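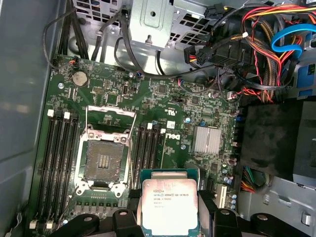 August

By Thư Đặng

I've been promising a piece on buying old office computers since the spring, and three of you have now written to ask where it went, so let's do it. Fair warning, it's long, and I have opinions about cables.

For anyone who joined recently: I run my whole working life off a desktop computer that a company got rid of. I edit the newsletter on it, I scan on it, I do my taxes on it, and my nephew plays a farming game on it that makes the fans go up like a hair dryer. I paid $412 for it all in, including the extra memory and a drive, and I've had no urge to replace it. I know people who've spent double that on a laptop that struggles with a big spreadsheet (hi, Khang, I'm so sorry, but you did ask me to be frank).

What you're looking for is a workstation, the big heavy kind of desktop that engineering offices and design shops buy new for a scary amount of money and then clear out by the pallet when the lease is up. They aren't pretty. They weigh as much as a full suitcase. But they were put together for people who had to leave them running all day, and that tends to show when you open the side panel. The parts are big, there's room for your hands, and things mostly come apart with levers and a normal screwdriver. Compare that to the skinny desktops, where you need the fingers of a small child to get a drive cable out.

Now, where to find one. The online auction sites are fine, but shipping will eat you alive, and the box gets dropped. I'd start local. Cường Quan got his from the surplus room at the college in Lotley, which opens in the afternoon and has no list of what's in stock, so you just go and poke around. He came home with a tower, two monitors and a lamp. I got mine from Pridmont, the refurbishing place behind the tile warehouse, and they let me plug it in at the counter and sit there for as long as I liked. If a seller won't let you switch it on, walk away! There will be another one. There are always more old computers, which is sort of the sad part of the whole business.

Things to check while you're standing there. Does it turn on and get as far as the setup screen. Does it show all the memory it's meant to have. Try every USB port, front and back, with a mouse or whatever you've got in your bag. Put your ear near it and listen — a steady hum is fine, a rattle or a grinding noise is a fan you'll be buying. Look at the power connector on the back for scorch marks. Sniff it. I mean it, smoke gets into the insides of these things and doesn't leave, and you will be sharing a room with it.

Ask whether the setup menu has a password on it. I forgot to, once, and had a very nice machine sitting in my hallway for a month while I sent polite emails to an office that had moved. Also ask if the drive has been wiped or taken out. I prefer it taken out. I don't want anybody's old payroll, and a new solid-state drive is the one thing I'd always buy fresh anyway. It makes more difference to how fast the computer feels than anything else you can do to it.

Which brings me to upgrades, the part most of you wrote in about.

Memory is the easy one. Server and workstation memory from a few years back is often cheap secondhand, but it has to be the right type, and there are several types that look the same from across a table. Take a picture of the label on a stick that's already in there and match it. Then look up the manual for your model, because the slots usually want to be filled in a certain order, and if you ignore that the thing may sit there and beep at you. Push the sticks in harder than feels polite. Both ends should click.

The processor is where people get nervous, and I get it, I was nervous too. My first swap took me a whole evening and most of that was me reading the same forum thread again. The idea is simple enough. On a lot of these boards the chip sits in a square socket under a metal frame with a hinged plate, you let the levers go, lift the plate, and the chip comes straight up. The new one goes straight down. You never slide it or wiggle it. There's a mark on one corner of the chip and a matching mark at the socket, and if those don't line up, stop. On the sort where the little pins live in the socket, they are finer than hair and they bend if you so much as drag a sleeve over them, so I roll mine up and take my watch off, and the cat is shut in the bedroom.

Hold the chip by its edges. Keep the plastic cover from the socket if it came with one, and put it in a bag with a label on it, and put the bag somewhere you'll find it again (mine is in the cutlery drawer, don't ask). Wipe the old paste off the cooler with a coffee filter and some rubbing alcohol. Then fresh paste, a blob the size of a pea, and tighten the cooler screws a bit at a time, going corner to corner like you would with a car wheel.

Before you buy a chip, though, look at which ones your exact board supports, and whether it wants a firmware update first. Do the update with the old chip still in! Lợi Mạc did it the other way round and had a black screen and a bad weekend, then had to put the old one back in, run the update, and do the whole swap over. He's been very good about letting me tell people this. And if your board has two sockets, check that your power supply and your cooling are up to feeding both before you get excited. A second chip often needs its own cooler and sometimes an extra board or shroud that costs more than the chip did.

Do you need to swap the processor at all? Probably not, to be fair. If you're writing letters and watching cooking videos, the one it came with will be plenty. I did mine because I was cleaning up old family slides, 800 of them, and every single one took long enough to process that I'd wander off and forget what I was doing. After the swap I could stay in the chair. My mother has now seen them all and has told me which aunts are labeled wrong, so that's my winter booked.

Okay, the downsides, since it wouldn't be fair to leave them out. Power is the big one. An older workstation can pull a lot more from the wall than a little modern box, and if you leave it on day and night you'll see it on the bill. I put mine to sleep when I get up from the desk. Heat is the second — lovely in January, pretty grim right now, and I'm typing this with the window open and a wet cloth on my neck. The third is that the makers like to use their own odd-shaped power supplies and front panel plugs, so when one of those dies you can't just grab a replacement from any store. Look up what a spare costs for your model before you hand over money. I keep one on the shelf. It cost me $50 and I've never needed it, and I fully expect to need it the day after I give it away.

And the operating system. Some older machines can't officially take the newest version of what you're used to, so find that out before you buy. Ánh Dương put Linux on hers and swears by it, and she's offered to help anyone who wants to try. She did four installs at her kitchen table last month and says the hardest part was printers, every time, printers. I'll pass your email along if you write to me.

A few loose bits from the inbox. Somebody asked if you should vacuum the inside. I don't, I use a clean soft paintbrush and a can of air, out on the porch, and I hold the fan blades still with a finger while I do it. Somebody else asked about those antistatic wristbands. They're cheap, wear one. I unplug the computer, hold the power button for a moment, clip the band to bare metal and get on with it. And to the reader who sent me a long message about the machine that turns itself on in the night: it's most likely a wake setting, look for anything in the menus about waking from the network or a schedule, and turn it all off. If it keeps happening write back, I'm dying to know.

About cables, then. Old towers nearly always come with a cable tangle that somebody gave up on years ago. Take a photo before you pull anything, and take another from the other side. Label both ends with masking tape. When you put it all back, keep the cables clear of the fans and away from the airflow in front of the cooler, and use the soft fabric ties instead of the plastic ones, so you aren't going in with scissors next to things you care about. I've nicked a wire that way. It was a front panel light and it has never worked again, and I've stopped noticing.

Next time I'll get to monitors, including the whole mess of which plug fits which, and Cường has promised me a photo of the lamp. If you've got an old workstation you love, or one you regret, send me the model and what you paid and I'll put the best ones in.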